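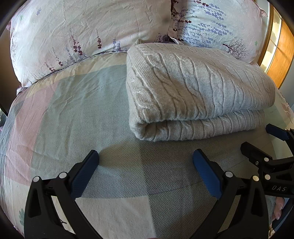
Home & Sleep > Bedding > Duvets

Duvet

A duvet is a soft flat bag filled with down, feathers, wool or man-made fibre, and you sleep under it instead of a pile of sheets and blankets. I've been writing up bedding for this site for a good while and this is still the entry I get the most letters on, so I've redone it from scratch (again!).

The name

The word is French and first meant down, the fluffy stuff under a bird's outer feathers. In Britain plenty of us grew up saying "continental quilt", and my gran never called it anything else. Australians say doona. Americans tend to say comforter, although theirs is often a stitched cover used on top of a sheet, so it's a cousin more than a twin.

How it caught on

People in the colder parts of Europe slept under feather-filled covers for centuries. Britain was slow to join in. We had sheets, blankets and an eiderdown on top, all tucked in so tightly you had to post yourself into bed like a letter. Duvets only really took hold here in the 1970s, when shops sold them on how fast you could make the bed in the morning - one shake and you were done. I still think that's the best thing about them.

Fillings

Down is the lightest for its warmth and it costs the most. Feather is heavier and cheaper, and the odd quill will find its way out and jab you. Wool is lovely if you get hot and cold by turns. Polyester is easy to wash and dries quickly, and it's what I have on the spare bed. Silk sits very flat, which I can't get used to, but my friend Shaohua Wan swears by it and has slept under nothing else since moving to Drellen.

Warmth

In Britain warmth is given in togs. A summer duvet is usually 4.5 or under, and a winter one 13.5 or so. You can also buy two thin ones that fasten together, and I'd get those if I were starting over. I put mine together in November and pull them apart again when the mornings get light.
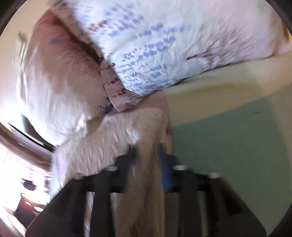
Can I use a double duvet on a single bed?
Plenty of people do, and it's very cosy, but it will hang down a long way at the sides and may drag on the floor. You'll need a double cover to go with it too.

Covers

The cover is there to keep the duvet clean, and it comes off for the wash. Most close with buttons or poppers along the bottom. Cotton is the usual choice, flannel is warmer, and linen creases if you so much as look at it. To get one on, I turn it inside out, put my arms in, grab the far corners of the duvet through the cloth and shake the lot down over it. It's a bit of a wrestle with a king size!

Filed under: Bedding, Duvets, Sleep
586 shares | 67 comments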